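Foro de taller casero > Limpieza y orden > Tapete para el banco: ¿tela o goma?

manivela70
Buenas. Estoy montando el banco en el trastero y dudo con la superficie. La madera se me llena de grasa y las piezas pequeñas ruedan hasta el suelo. De momento he puesto un tapete oscuro, azul pizarra.
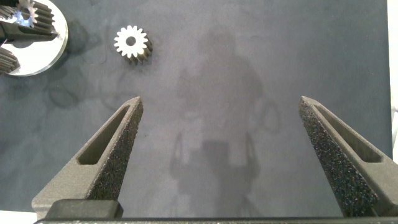 El tapete azul pizarra
¿Alguien lleva años con uno? He visto el Loltdale a 239 y me parece un disparate.

Tsoukalas
239 por un tapete no los pago yo ni loco. Goma de 6 mm comprada por metros y se acabó. La tela chupa aceite y a los dos meses huele.

rbeltran
No estoy de acuerdo. La goma se cuartea con el disolvente, yo he tirado dos. Con tela oscura las piezas metálicas se ven enseguida. La lavo a 70 grados y como nueva.

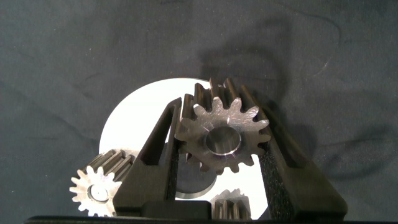 Engranaje recto sobre fondo gris oscuro

Tsoukalas
Se ve bien, vale, pero lavar un trapo con aceite en la lavadora de casa... A mí me echan.

rbeltran
Va en un barreño aparte, con jabón de taller.

jeremie_ferrand
Depende de lo que hagas. Para relojería o cajas de cambio pequeñas, tela. Para soldar, ninguna de las dos: chapa. Yo tuve un Cisness de goma y las virutas se clavaban, no había forma de sacarlas con cepillo.

manivela70
No sueldo. Sobre todo bombas de agua y alguna reductora.

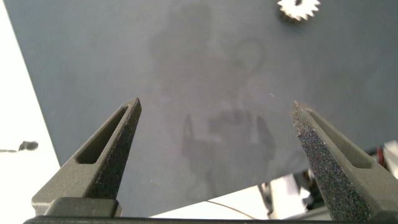
Otra del banco

Ciromeo
Entonces goma con reborde, por el agua. Y una bandeja para los tornillos - la tela no te va a parar un charco.

rbeltran
La bandeja sí. Lo de la goma, sigo diciendo que no.

manivela70
Pruebo con bandeja y dejo el tapete hasta marzo. ¿El jabón de taller vale en pasta o tiene que ser líquido?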